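Home Meetings Minutes Purchasing Contact
9 min read

Minutes of the product review meeting: Pestiver sidewalk simulation package
8 June 2019 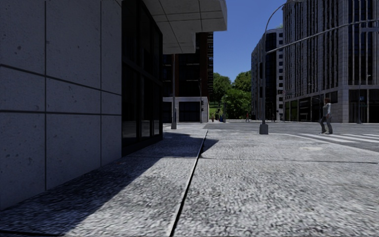 1. Attendance and apologies

Present: Yen-ting Fang (chair), the navigation group, the test group, purchasing, and the two engineers who ran the trial. The safety lead joined for items 4 to 8. Apologies were received from the hardware group, who sent written comments that are taken under item 6.

The supplier, Kuritgate, was on the phone for item 5 only and left the call before prices were discussed.

2. Minutes of the previous meeting

Accepted with one correction. The note on spare wheel hubs should have said that the order was placed, not that the parts had arrived. They are still outstanding.

Action carried over: purchasing to chase the hubs.

3. Purpose of the review

The chair restated the question before the group. The Cotel delivery robot is tested now on the yard loop and on one permitted stretch of public sidewalk. Neither has a proper downtown corner with tall buildings, and time on the public stretch is limited. Pestiver is a simulation package sold by Kuritgate that supplies city blocks, pedestrians, traffic signals and a sensor model. We have had it on a trial license and need to say whether we want to buy it, extend the trial, or drop it.

It was agreed that the package would be judged on three things: whether the Cotel software runs against it without major changes, whether the camera output is good enough for the sidewalk detector, and what it costs to keep going after the first year.

4. Report from the trial

The engineers reported on the install first. It went onto the test machine in one afternoon. The manual leaves out a step for the license server, and support had to be called. After that the package started cleanly each day. An attempt to install on the older machine in the back office was given up after the graphics driver refused to load.

Connecting the Cotel software took longer. Pestiver sends camera pictures and wheel readings in its own message layout, and a converter had to be written. The converter is short and is now in the shared repository. The navigation group asked who would maintain it. No owner was named at the meeting and the point was moved to item 8.

A total of 541 runs were completed. Most were on the downtown block, which has concrete and glass buildings along a wide sidewalk and a crosswalk at the corner. The remaining runs were on the residential block, where the group has less need.

Results by topic, as reported:

Sidewalk surface. The detector handled the speckled paving well in full sun. It did less well where the building shadow falls across the paving. In 17 runs the planner treated the shadow edge as a curb and stopped. The test group said the same fault has been seen on the yard loop late in the afternoon, so they regard it as a fault of ours that the package has helped to bring out. The navigation group was not ready to agree and wants to see the logs.

Joints in the paving. The dark seam that runs along the sidewalk was ignored by the detector, as it should be. The engineers had expected trouble with it and had none.

Glass. The ground-floor windows at the downtown block come out very dark with hardly any reflection in them. The test group considers this too easy. On the public stretch, reflections in shop windows are a regular cause of false pedestrians, and the package will not exercise that part of the software as it stands.

Poles and lamp posts. Detected in all runs at normal speed. The concrete block at the foot of the street lamp was picked up as a separate object from the pole, and the planner left a wider gap than it needed. Low priority.

Pedestrians. The walking figures move at sensible speeds and use the crosswalk. The engineers found the numbers on the street low for a downtown block, even with the density setting at its highest. Figures do not react to the robot. One that is set to walk a given line will walk it through the robot if the robot is standing there. The safety lead said this makes the package unsuitable for any claim about how people behave near the robot, and asked that the minutes record it.

Weather. The trial license covers clear skies only. Rain and overcast are in a separate add-on that was not supplied to us.

The safety lead asked whether camera height had been set to match the real robot. The engineers confirmed that it was changed on the second day, and that runs made before the change were thrown out and are not in the total.

5. Call with the supplier

Kuritgate answered questions sent ahead of the call.

On glass reflections, they said a better model exists and slows the package down. It is switched off by default. They will send the setting. The engineers asked why it is not in the manual and were told that the manual is being revised.

On pedestrians that react to the robot, they said work is under way and would not give a release date. The chair asked whether it would be a paid add-on. Kuritgate said that had not been decided.

On the license server, they accepted that the step is missing and apologized for the time lost.

On custom blocks, they can build a block from our own survey. They quoted a lead time of six weeks from receipt of the survey data. The navigation group noted that the survey of the public stretch is incomplete and that the lead time would not start until it is finished.

On the older machine, they do not support the driver and have no plan to.

6. Written comments from the hardware group

Read out by the chair. In short:

The wheel model is too forgiving. The real robot loses grip on the raised edge where a sidewalk meets the road, and the simulated one climbs over it. Runs that include a curb should not be used to judge the drive.

Battery draw is not modeled at all. The group does not object to this but wants it known, as the sales sheet mentions "full vehicle behavior."

The group has no objection to a purchase if it is paid for out of the software budget.

7. Cost and discussion

Purchasing went through the offer. The license is sold per seat and per year, with support included in the first year and charged separately after that. The weather add-on is a further yearly charge. A custom block is a one-time charge. Figures are in the purchasing folder and are not repeated in these minutes at the supplier's request.

The test group spoke in favor of buying. They value being able to repeat the same approach to the same corner with the sun in the same place, and said the shadow fault would have taken much longer to pin down in the yard.

The navigation group was less keen. Their view is that the package is good for the detector and weak for the planner while pedestrians do not react. They would sooner wait for the next release, and asked what would be lost by extending the trial.

Purchasing replied that Kuritgate will extend the trial once only, and that the present price is not held through an extension.

The safety lead had no view on the purchase but set two conditions on use. Results from Pestiver are not to be counted toward the hours needed for the public sidewalk permit, and any report that includes simulated runs must say so on the first page. Both conditions were accepted without discussion.

There was a longer exchange on the number of seats. The engineers asked for six. Purchasing pointed out that there is only one machine in the office able to run the package, and that a second is on order. The group settled on two seats, to be looked at again if a third machine is bought.

8. Decisions and actions

Decision: buy two seats for one year, without the weather add-on. The navigation group asked for its reservation to be noted.

Decision: no custom block to be ordered until the survey of the public stretch is finished.

Actions:

- Purchasing: place the order and ask for the support terms for later years in writing.
- Engineers: get the reflection setting from Kuritgate, repeat the downtown runs with it on, and record the effect on speed.
- Test group: pass the logs of the shadow stops to the navigation group.
- Navigation group: go through the logs and say whether the fault lies in the detector or the planner.
- Yen-ting Fang: name an owner for the message converter.
- Safety lead: add the two conditions on use to the test procedure.

9. Any other business

The test group asked that simulated runs be kept in a separate folder from yard runs, as the two were mixed during the trial and had to be sorted by hand. Agreed. The engineers will set up the folder.

The charging dock in the yard is tripping its breaker again. Hardware group to be told.

10. Next meeting

To be set by the chair once the reflection runs are done. The shadow logs will be the first item.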